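Robot teaching by demonstration

Robot teaching by demonstration is a family of methods in which a person shows a robot how to do a job instead of writing out each movement in code. The person either takes hold of the arm and moves it through the job, or steers it from a distance with a second device. The robot's motions are recorded along the way, and a learning program uses the recordings to work out how to do the job by itself. Other names include programming by demonstration, imitation learning (strictly, the learning half of the process) and, in older factory manuals, lead-through teaching.

History

The idea is wonderfully old by the standards of robotics. Paint-spraying arms of the 1970s could already be led by hand through a stroke and would play it back exactly. Playback had a hard limit, though: move the part a little and the robot would spray the air beside it. Later systems began to combine many recordings of the same job, so that the robot could adjust to a part that was shifted or turned. Cheaper cameras and larger neural networks then took the method out of the paint booth and into kitchens, labs and bedrooms.

Teaching by hand

In hand teaching, also called kinesthetic teaching, the arm is put into a mode in which its motors hold up its own weight and little else. A seven-jointed arm in this mode can be guided with a light push, and first-time users are often delighted by how easily it floats along. The teacher feels contact directly, a great help in jobs such as wiping, inserting or pressing. The drawback is that the teacher's hands and body can get in the way of the cameras.

Teaching by remote control

In remote teaching, or teleoperation, the teacher moves a handheld controller, a 3D mouse or a smaller copy of the arm, and the robot follows. The cameras get a clear view of the work. Touch is mostly lost unless the controller can push back, so teachers learn to judge contact by eye and tend to slow down near the object.

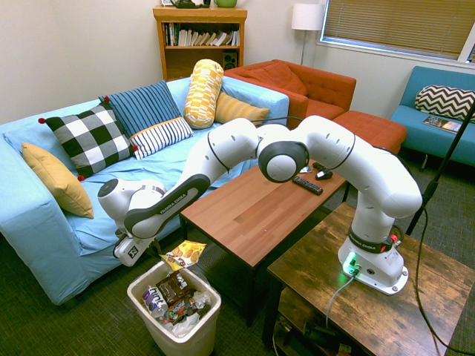 Household jobs make especially rich teaching material, and sorting or clearing trash is a favorite among them. Each grasp is a small puzzle, with soft, shiny and see-through things piled against one another. A yellow snack bag folded over the rim of a full bin, with a clear plastic bottle and assorted wrappers beneath it, asks for a different approach than a rigid block on a bare table: the fingers have to come down from above and close on a thin fold. Teachers usually vary the starting pose of the arm and the order of the items from one recording to the next.

Recordings

A single recording is called a demonstration or an episode. It commonly holds joint positions, the opening of the gripper and one or more video streams, all marked with the same clock. The Castungate household set, put together under Athina Sfakianakis, contains 561 episodes from 47 homes, 300 of them taught by remote control. Another 51 were recorded and then dropped because the video and joint readings had drifted apart. Failed grasps were kept if the teacher recovered, and these turned out to be some of the most useful episodes in the set!

See also

Imitation learning
Teleoperation
Teach pendant
Gravity compensation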